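Doors, hinges and handles: tips I brought home from the open day at Trandine

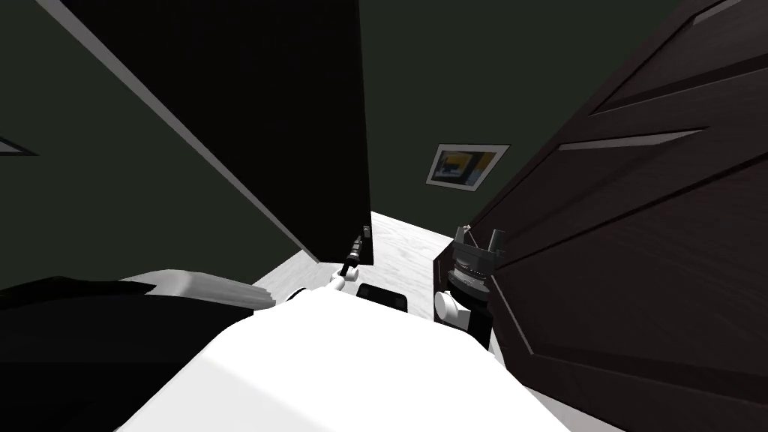 Tomoyo Onishi wrote under my first notes that a door is the best test of any helper, human or machine, and that she would like to read less about motors and more about what we can do with our own doors at home. I agree with her, so I have put the notes in a new order.

The open day was on 29th November, in the long hall behind the Urncombe works. They showed robots at housework, and part of it was done in simulation, on a big screen. The picture at the top comes from the simulated part: one gripper holds a thin black rod, the other is close to the edge of a brown panelled door. I stayed at this screen longer than I planned and missed the coffee.

The lady from Drelloseck explained that they had run the door task 508 times before the visit. Most failures, she told us, came from things that are also wrong in ordinary houses. I wrote down what I could.

Clear the floor first. Anything flat and dark near a door is easily kicked or stepped on, and a telephone does not survive this many times. I now keep a shallow tray on the shelf, 30 cm long, and everything from the floor goes in it.

Push near the handle side. If you push close to the hinges you need much more force, and old screws become loose. Children do this wrong very often.

Tighten the hinge screws in May and again before winter. If a screw only turns and does not bite, take it out, put in a wooden matchstick with a little wood glue, let it dry overnight and put the screw back.

For a door that rubs at the bottom, lay a sheet of carbon paper on the floor, dark side up, and move the door over it slowly. The mark shows you where to sand. Sand a little, try again.

Grooves in a panelled door hold dust. Use a dry paintbrush first and a damp cloth after, never the opposite way, or you make mud in the corners.

Van Rooij had a table with door stops near the exit. I bought a rubber one and it is good on tiles, less good on carpet.

The next open day is not announced yet. The hall has 55 places and you must write your name in advance at the front desk.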